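4.2 Upholstery care as shared work

The second site of our study was the lounge floor of Balham, a serviced residence where the company Cesudley holds the cleaning contract. Before the robot came, the care of sofas and cushions belonged to the evening team and was done between other tasks, often in a hurry. In October the work was divided again. The robot now does the slow part, such as seams and the straightening of cushions, and a person stays on the floor with it, decides the order of the furniture and accepts or refuses the result. The cleaners call this person "the second", although in the contract the role has the name floor attendant.

We followed the work of six attendants and made 47 interviews, most of them short and held directly after the shift. Two of the six had cleaned the same floor for many years. Their knowledge about the furniture was large and mostly not written down. Ieva Ķēniņš, one of these two, could tell from the sound of a cushion if the filling had moved. When she was asked to write instructions for the robot's task list, she needed several evenings for one page, and she was not satisfied with it. "I know where the crumbs go," she told us, "but I know it with my fingers. On the paper it becomes only: clean the seam."

The seam was the place where old and new work met most often. A person opens it with one hand and feels with the other. The robot goes in with the tip of one finger, and the attendant must judge from outside if the pressure is suitable for the fabric. Figure 6 gives three moments from the work on the lounge floor.

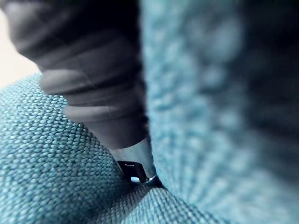
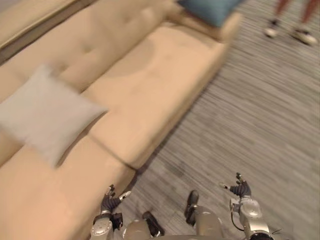
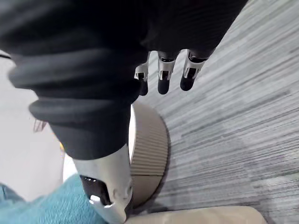 Figure 6. Work on the lounge floor. First: finger tip in the crease between two teal upholstered surfaces. Second: view down over the beige sofa and its throw pillows, with a person standing on the carpet. Third: the hand over the carpet, next to a ribbed beige cylinder.

Where the attendant stands was not decided by the company. In the training, Cesudley asked for a position behind the robot, near the stop button on the wall. In practice the attendants moved to the open carpet, from where they could see both the hands and the cushions. Tarmo Mockus, the shift leader, first corrected this and later stopped correcting it. He explained that from the wall one can only stop the machine, but from the front one can also tell it to wait — and waiting is needed much more often. The written rule was still the old one when our observation ended.

The change in the body was described in different ways. All the attendants mentioned less pain in the back and the knees. Four of them also spoke of a new kind of tiredness, connected with watching. In the earlier work the attention could go down for a moment while the hands continued. Now the hands are free and the attention has no pause. One attendant began to fold towels during the long seams, which was officially not permitted, and she said that it made the evening shorter.

Finally, there is the question of who receives the complaint. If a guest finds a pillow in the wrong place, the note goes to the attendant by name, and the robot's log is not read. The attendants considered this unfair, but they did not want the log to be read every time either, as it also records how often they interrupt the task. We return to this point in Section 5, together with the material from Terar, where the logs were open to the whole team.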